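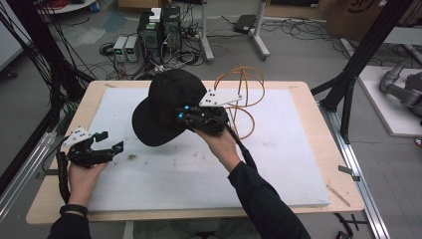 Marit Oyler, Workshop Furniture Editor
December 10, 2019
5 comments

Wudmont Fixed-Height Work Table, 1524 mm: Long-Term Review

The Wudmont is a four-leg work table with a light wood top, sold flat-packed in one width, 1524 mm. It costs $300 without the drawer. I bought it in September to replace a pair of folding tables that had begun to sag in the middle, and it has been in daily use since then for cutting, gluing, light assembly, packing orders and a certain amount of paperwork. The review covers the table as sold, the optional drawer and the replacement feet I ended up fitting.

Most tables in this price range are either office desks with a tougher finish or workbenches with the vise left off. The Wudmont is closer to the second. The rails under the top are deep, the legs are bolted through instead of screwed into inserts, and there is no cable tray, grommet or modesty panel. If you want to run a monitor and a lamp off it, plan on clipping the cables to the rear rail yourself.

Assembly

The table arrives in two cartons. The first holds the top, wrapped in thin foam sheet with cardboard corners. The second holds the legs, rails and hardware. The corner protection on mine was adequate. One corner of the carton was crushed and the wood behind it was unmarked.

The instructions are a single folded sheet. They are correct but leave out the order of tightening, and the order matters. If the short rails are fully tightened before the long rails go on, the holes in the last leg will not line up and you will have to back everything off. Put all the bolts in finger-tight, set the frame upright on a floor you know to be flat, and tighten in a diagonal pattern. Then attach the top.

The top is held by slotted metal clips that allow it to move across the grain. Leave the screws in these clips snug and no tighter. A wood top this wide will grow and shrink with the seasons, and clamping it hard to the frame is an easy way to split it or bow it. The sheet mentions this in one line at the bottom, in smaller type than the rest.

A hex key is supplied. It is soft, and the end had rounded over by the time I reached the last leg. Use your own.

Stability

Side-to-side stiffness is very good. I pushed on one end at top height with the other end free, and the frame moved as a unit with no visible racking at the joints. Front-to-back stiffness is less good, as expected on any table where the short rails are the only bracing in that direction. Hand planing across the width makes it walk. For cutting with a knife, measuring, gluing or anything else where the force goes mostly down, there is nothing to complain about.

The stated load is 300 lb, spread evenly. I have not tested to that figure and don't intend to. With a full set of paper cartons stacked in the center I laid a straightedge along the underside of the front rail and could find no sag worth recording. The folding tables it replaced would have dipped visibly under half that stack.

Retighten the leg bolts after the first couple of weeks. Mine took a further part-turn at each corner. They have stayed put since.

The top

The surface comes sanded and sealed with a thin clear coat. The coat resists water and cold coffee well enough. It does not resist solvent. A drop of acetone left a dull ring which I could see under a raking light and could feel with a fingertip, and a second coat of wipe-on finish only partly hid it.

The wood dents easily. A dropped steel square left a mark on the first day. I have mostly stopped working directly on it. A sheet of white foam board laid on top covers most of the area and leaves a border of bare wood on each side, which is useful for clamps. Foam board picks up smudges and scuffs quickly, though it is cheap and can be flipped or replaced. A self-healing cutting mat is the better surface for knife work, at several times the cost for the same coverage. For jobs with no cutting involved I prefer the foam board: small parts do not roll as far on it, and dark items are easier to find against white.

Edges are lightly rounded over. The front edge is comfortable against the forearm for long sessions. The rounding does reduce the flat area available to clamp pads by a few millimeters, and narrow pads tend to creep. Use wide ones.

The joint lines between the strips of the top are tight, with no gap or glue squeeze-out on my sample. There is some variation in color from strip to strip. It has evened out slightly as the wood has been exposed to light, and under anything left in one place for months it will show as a paler patch, so move the mat now and then.

Height

There is one height. It suits me standing for packing and is slightly tall for seated work in a normal chair. With a drafting stool it is fine. Wudmont does not offer shorter legs, and cutting these down would remove the threaded insert for the feet, so it would have to be drilled and fitted again. Measure before ordering.

Feet

The supplied feet are hard plastic with a short thread. They are the weakest part of the product. On a sealed concrete floor they slide, and the adjustment range is too short for the slope found in most garages. One foot was already at the end of its thread before the table was level.

I replaced them with Prolon rubber-based leveling feet, which come in bags of two, so you need to buy a pair of bags. The thread matched. Check yours against the insert first, since Wudmont doesn't publish the size. The longer thread solved the leveling problem and the rubber base stopped nearly all of the sliding. It also reduced the walking under a hand plane, though it did not cure it. If the table came with feet of this type I would have little to say against the frame.

Rubber can stain vinyl flooring over time. On vinyl, put a hard cup under each foot.

The drawer

The optional drawer hangs from the front rail on side-mounted slides. It is shallow, with a thin bottom panel set in a groove. It opens smoothly when lightly loaded and sticks slightly on the left when it is full of hand tools. The bottom panel flexes. I would use it for pencils, tape, blades and labels, and keep anything heavy on a shelf.

It also takes away knee space. Anyone working seated should skip it. A small rolling cabinet from another maker will hold more and can be pushed out of the way.

Compared with the alternatives

The Grolleo trestle table is the obvious rival. It is cheaper, folds flat and has a laminate top that shrugs off solvent. It is also springy. With a sewing machine or a small printer on it the whole top hums, and its trestles sit inboard far enough that leaning on one end is unwise. If the table has to be put away every night, the Grolleo is the right purchase. I would not choose it for a permanent position.

The Economou steel-frame bench is at the other end. It is heavier, much stiffer front to back, and has a lower shelf as standard. The frame is welded, so there is nothing to retighten and also nothing to take apart, and getting one up a stairway with a turn in it will need two strong people and some luck with the wall paint. Its top is a thinner board than the Wudmont's. If you plane, chisel or mount a vise, get the Economou.

Between the two, the Wudmont is a good general table for light and medium work that stays in one room.

Specifications

Width: 1524 mm
Stated load: 300 lb, evenly spread
Top: light wood, clear coat
Frame: bolted, fixed height
Drawer: optional, not recommended for seated work
Price as tested: $300, drawer extra

Good: stiff along its length, flat top, clean edges, sensible top clips
Poor: feet, hex key, soft surface, limited thread adjustment

Update: a reader asked whether the top can be flipped once the good side is worn. It can. The underside is sanded but has no clear coat, and the clip holes will then be facing up, so plan on filling them and sealing the surface before use.

Share (2) | Comments (5)

Contact | Copyright 2019, all rights reserved | Back to top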